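Trurkadden shared workshop
Hand-held gripper build – walkthrough checklist with comments
Inspector: Ebise Lencho
Round: February, second pass

How to read this: OK means I checked it myself. HOLD means fix it before the next session. NOTE means I have an opinion and you can argue with me at the bench.

1. Drawings and parts list
Status: HOLD
The parts list still says Monex bearings. The receipt in the folder says Jemal. Both may fit, but I am not signing a list that describes a different tool from the one in the drawer. The spring is listed twice with two part numbers and no rate for either.

2. Printed parts
Status: OK, with a comment
No layer splits that I could find with a fingernail and a flashlight. The spare housing has a rough seam where a hand goes. Sand it. I was told the parts are good for 2000 cycles. I asked who ran the cycles and got a link to a forum post, so I have crossed the number out on the label.

3. Fasteners
Status: HOLD
Paint-mark every screw after tightening, and mark the pivot bolts too. On the first pass the answer was "they don't come loose." Then one was found in the parts tray under the bench, and it came from somewhere. Thread locker goes on metal threads only. Somebody put it on a plastic boss last time and the boss cracked.

4. Pinch points
Status: NOTE
The builders say the fingers can't hurt anyone since the squeeze comes from your own hand. I put a pencil near the pivot and it came out with a dent. Long sleeves get rolled up, rings come off, and the person holding the cloth says "clear" out loud before the other one closes. I know it feels silly.

5. Finger pads
Status: OK for cloth, HOLD for anything else
The soft pads are fine on fabric. I don't accept the claim on the project page that they will handle "most household objects." They have been tried on towels and one sheet. Look at the narrow part of each pad before a session, bend it both ways, and throw it out at the first white crease or tear. Don't glue it. The glued one in the drawer is going in the trash if I see it again.

6. Cloth handling
Status: OK
Clips stay on the cloth until the tool is set down. Keep the loose end off the floor and away from chair wheels. Check where the fabric is bunched before you reach in, because a clip can hide in a fold and the fingers will close on it just as happily as on cotton. 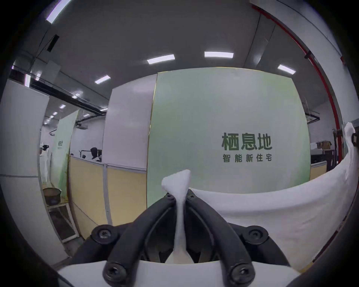 7. Working area
Status: NOTE
There are desks on the other side of the low partition and people use them. Keep your elbows on your own side. Walking backward with a cloth in one hand and your eyes on the fingertips is how you end up in the furniture. Two people at most per session, and one of them watches the floor.

8. Electrical
Status: HOLD
The plan is to motorize this by spring. I am less sure than the plan is. Before any motor goes on I want:
– a fuse in the supply line, with the rating written on the holder
– a stop button that cuts power, tested with the motor running
– strain relief at both ends of the cable
– a current limit set in the driver and not only in the script
The Novmont driver board was bought used, no paperwork. The seller's note says it was "tested." Bench supply only until we have done that ourselves.

9. Logbook
Status: HOLD
The log shows 574 sessions. The sign-in sheet for the same stretch shows 87. A session can't be both one evening and one squeeze of the handle, so pick one and write it inside the front cover. Until then I can't say how worn the pivots ought to be, and neither can anyone else.

10. Budget line for spares
Status: NOTE
We have spent around 500 on this so far, and nearly all of it went on parts that are now in the scrap bin. I would sooner see a proper torque driver than a third version of the handle.

11. Storage
Status: OK
Drawer closes, pads aren't squashed. Label has peeled off again.

Overall: fine for hand use with cloth once items 1, 3 and 9 are closed. Not approved for a motor. Leave replies under the item number, with initials, and please don't change my HOLDs to OK in pencil.

E. Lencho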